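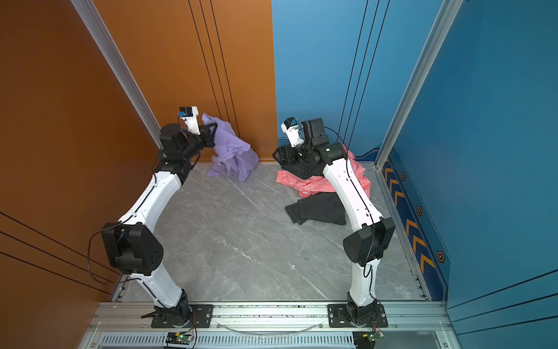
Goicoechea Workspace: frequently asked questions

Last updated 12 June 2026 by Maite Marín, Customer Support

What is Goicoechea Workspace?

It puts your work apps, files and desktop in a browser tab. You sign in from whatever machine is handy and carry on where you left off, including the spreadsheet you were hoping had gone away.

Do I need to install anything?

No. Any current browser will do. If your browser still offers you toolbars, have a word with your IT people first.

Which plan do we need?

Flestitz is for teams of up to 20 people. Arier is for everyone above that, and adds single sign-on, audit logs and a support line answered by a human. You can move up at any time. Moving down happens at renewal, and yes, we know how that sounds.

How much does Arier cost?

$2,698 a year for the first 20 seats, billed in April. Extra seats are priced on the order form, where Itziar Collado in sales has promised to keep the footnotes to a minimum.

Where do my files live?

Where they always did. Workspace connects to your existing file servers and cloud drives and leaves everything in its original folder. This disappoints customers who hoped we would tidy up on the way through. If your shared drive is a heap, it will be the same heap in a browser.

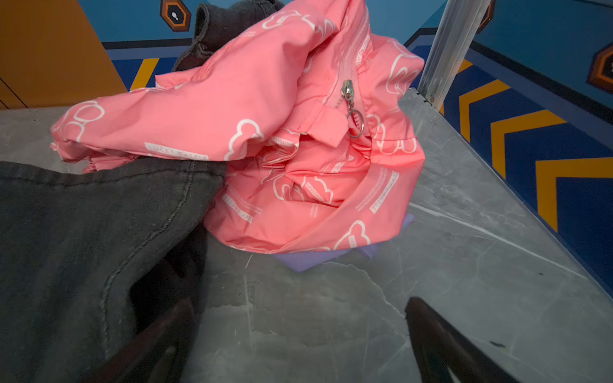

Can I search across all my drives at once?

Yes, from the bar at the top of every page. Results follow your permissions, so you won't see payroll unless you could already see payroll. Search reads file names, contents and any tags you've added, and tags are worth the bother. A crumpled pink jacket with LUCKY CATTLE printed all over it is easy to pick out of a pile, and a document called "final_v3_new" is not. Put the client's name in the tag field and you'll thank yourself by April.

Why was I signed out in the middle of something?

Sessions close after 20 minutes without activity. Your open apps are kept and will be there when you sign back in. Administrators can change the limit under Settings, then Sessions. Staring hard at the screen does not count as activity.

Can two people edit the same document?

If the app allows it, so do we. Older desktop programs lock the file for whoever opened it first, and everyone else gets a read-only copy and a small grievance.
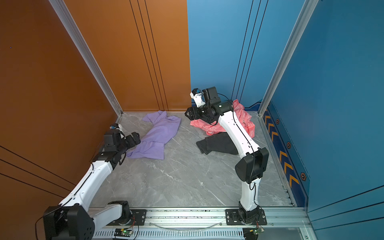 Can I limit what each team sees?

Administrators can build a separate space for each team, with its own apps, drives and colour scheme. Go to Spaces, choose New, and add people by name or by group. The colours are optional but handy when you look after several at once. Pick ones you can tell apart at a glance: burnt orange beside light blue does the job nicely, and two shades of beige will lead you to delete the wrong thing. Spaces can be renamed later without upsetting any links.

Does it work with our old Hultberg server?

Version 3 and later, yes. For anything earlier, write to Anselmo Vallejo in our migrations team. He has seen worse.

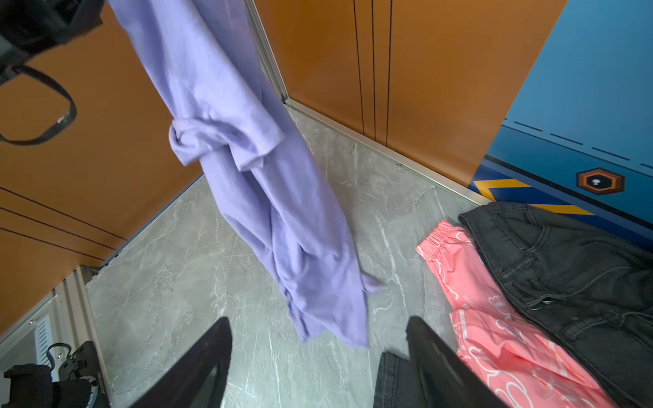 How do I cancel?

Go to Billing, then Cancel plan. There is one confirmation page and no survey. Your settings are kept for 176 days in case you change your mind, then deleted for good.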